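Inon opens second room for teaching robots by hand

April 2025

The robotics firm Inon has opened a second room at its Beton site, where people show small table tasks to a robot with their own hands. The work is part of the Irska project, which started in March and will continue for 28 weeks.

In the new room the teacher sits at a table and wears thin gloves, with a tracking device fixed on the back of each hand. The devices send the position of the hands to a computer, and the movements are later used to train a two-armed robot. The teacher does not need to know programming. According to the firm, a new person can begin after 30 minutes of instruction.

The first set has 13 tasks. Among them are folding a cloth, closing a box and putting the pieces of a wooden tray puzzle in their places.
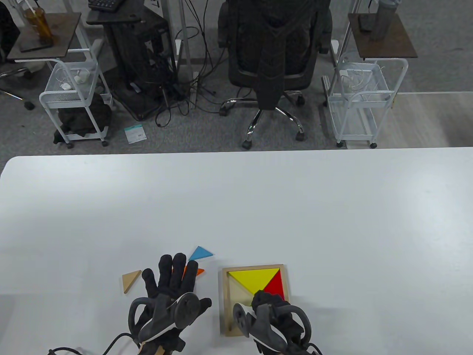 Puzzles were chosen for the first weeks as the pieces are flat and not easy to pick up from a table. A person turns such a piece with the fingertips without thinking of it, but for a robot this small turn is one of the hardest parts to learn. Each teacher is asked to work at a normal speed and to correct a wrong move in the usual way. Recordings with corrections are kept, and Inon says they are as useful as the ones without any mistake.

The older room, which is on the same floor, will stay in use. There the teacher moves the robot by remote control and sees its camera picture on a screen. This way is slower, and one task can take several times longer than with bare hands or gloves, but the recorded movement is already the robot's own and needs no conversion. The project will compare the two methods on the same tasks.

The robot arms are supplied by Amoah, which also takes care of their repair. A session in either room lasts 60 minutes, with a break in the middle for resting the hands and checking the devices.

The first comparison of the methods is expected in the autumn. Inon is still looking for teachers for the evening sessions, and left-handed people are especially welcome to apply.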